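Boîte à compartiments pour bouchons d'oreilles en mousse : comment ranger sans tout mélanger ?

Forum Atelier et rangement > Petites fournitures
Sujet ouvert par Tia Dawber
Mots-clés : boîte compartimentée, bouchons d'oreilles, petites pièces, charnière

Tia Dawber
Bonjour à tous,

Je m'occupe des fournitures dans un petit atelier de menuiserie à Skernville. Jusqu'ici, les bouchons d'oreilles en mousse arrivaient dans un carton de 300 et restaient dedans, posé sur une étagère près de la dégauchisseuse. Le résultat est facile à imaginer : de la sciure au fond, des bouchons neufs avec des bouchons usagés, et des gens qui en prennent un seul parce que l'autre a roulé derrière.

Je voudrais passer à une boîte plastique à petites cases avec couvercle rabattable, comme celles qu'on utilise pour les perles ou la visserie. Un bouchon par case ou une paire par case, je ne suis pas encore décidée. J'ai fait un essai jeudi avec une boîte récupérée à la maison et j'ai deux soucis. D'abord, les cases sont étroites et on a du mal à y reprendre le bouchon avec les doigts, surtout en sortant d'un ponçage. Ensuite, dès que le couvercle n'est pas complètement à plat, il revient sur la main.

Mes questions sont donc les suivantes. Faut-il prendre des cases plus grandes, quitte à en avoir moins ? Est-ce que le couvercle à charnière est une bonne idée ou vaut-il mieux un couvercle séparé ? Et sur quoi poser la boîte pour que les bouchons qui tombent ne soient pas perdus ?

Je précise que nous sommes peu nombreux et que je peux regarnir la boîte une fois par semaine. Le budget n'est pas un problème tant qu'on reste sur une boîte du commerce.

Merci d'avance.

Glenys Rowbotham
Bonjour Tia,

J'ai tenu le magasin d'un atelier de taille comparable pendant plusieurs années, donc je réponds dans l'ordre.

Pour la taille des cases, tout dépend de qui se sert. Si la boîte est là pour que chacun prenne sa paire en passant, il faut des cases assez larges pour y entrer deux doigts jusqu'au fond. Les boîtes à perles sont souvent trop serrées pour cela. Si au contraire c'est une réserve que vous êtes seule à manipuler, les petites cases conviennent très bien, un bouchon chacune, et vous voyez d'un coup d'œil ce qui manque.

Chez nous la solution a été d'avoir les deux : une boîte à grandes cases près des machines, avec une paire dans chaque case, et une boîte à petites cases dans l'armoire. On remplissait la première à partir de la seconde le lundi matin.

Pour le couvercle, gardez la charnière. Un couvercle séparé finit toujours sous une pile de papier abrasif et la boîte reste ouverte à la poussière. Il faut simplement qu'il s'ouvre à plat, complètement rabattu vers le fond, avec la boîte assez avancée sur la table pour qu'il ait la place de se coucher. Si le vôtre revient, c'est que la charnière est raide ou qu'il bute contre quelque chose. Ouvrez-le et refermez-le une dizaine de fois à la main, doucement, et vérifiez qu'il n'y a pas de bavure de moulage dans l'axe.

Prenez aussi un plastique translucide si vous avez le choix. Même teinté gris, il laisse deviner ce qu'il reste sans rien ouvrir.

Pour le regarnissage, travaillez sur un plan blanc et lisse. Un bouchon jaune s'y repère tout de suite, alors que sur un établi en bois clair on le cherche.
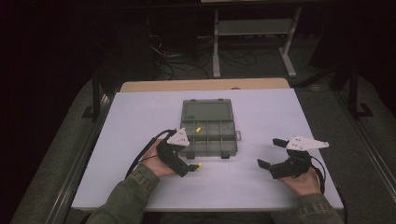 Lorraine Hollis demande si le plan clair est vraiment utile quand on ne manipule que quelques bouchons à la fois. Pour elle, un simple plateau à rebord suffit, et il évite en plus que la mousse roule par terre.

Le plateau à rebord marche aussi, je suis d'accord avec Lorraine sur ce point. Je lui reproche seulement de gêner l'ouverture du couvercle quand il est trop juste en profondeur. Si vous en prenez un, mesurez la boîte ouverte et pas la boîte fermée. J'ai fait l'erreur avec un plateau de 40 cm de large qui paraissait généreux en rayon, et il a fini sous la cafetière.

Dernier point, l'hygiène. On remplit avec les mains propres, on ne comprime pas les bouchons pour en faire tenir davantage, et on ne remet jamais dans une case un bouchon qui a été porté. Mettez un bac pour les usagés à côté, d'une forme très différente, sinon quelqu'un se trompera. Pour le nettoyage, videz tout, eau tiède et savon, puis laissez sécher le couvercle ouvert jusqu'au lendemain. L'eau reste dans les angles des cases plus longtemps qu'on ne le croit.

Leandro Arrieta
Prends une boîte Adano, les cloisons s'enlèvent. Moi je mets tout en vrac dans un bocal et ça va très bien.

Carol Hartley
Le bocal en vrac, je déconseille pour un atelier partagé : chacun plonge la main dedans et touche tous les autres bouchons. Pour un usage personnel, pourquoi pas.

Je complète sur les cloisons amovibles. C'est pratique, mais vérifiez qu'elles descendent bien jusqu'au fond. Sur certaines boîtes il reste un jour en dessous. Avec de la mousse ce n'est pas grave - avec des petites vis, tout passe d'une case à l'autre dès qu'on penche la boîte. Comme une boîte de ce genre change souvent d'emploi au bout d'un an, autant y penser à l'achat.

Regardez aussi le loquet. C'est ce qui casse en premier. Un loquet qu'il faut forcer avec l'ongle sera laissé ouvert par tout le monde, et vous retrouverez votre sciure.

Une étiquette sur le dessus du couvercle ne sert plus à rien une fois celui-ci rabattu. Collez-la sur le devant du bac.

Tia Dawber
Merci pour les réponses. Je vais partir sur les deux boîtes, comme Glenys, avec des grandes cases près des machines. La petite ira dans l'armoire. Pour le couvercle, il y avait bien une bavure dans la charnière, enlevée au cutter, et il se couche maintenant sans revenir.

Il me reste à trouver un emplacement pour le bac des usagés. Si quelqu'un a un modèle à fixer au mur, je suis preneuse.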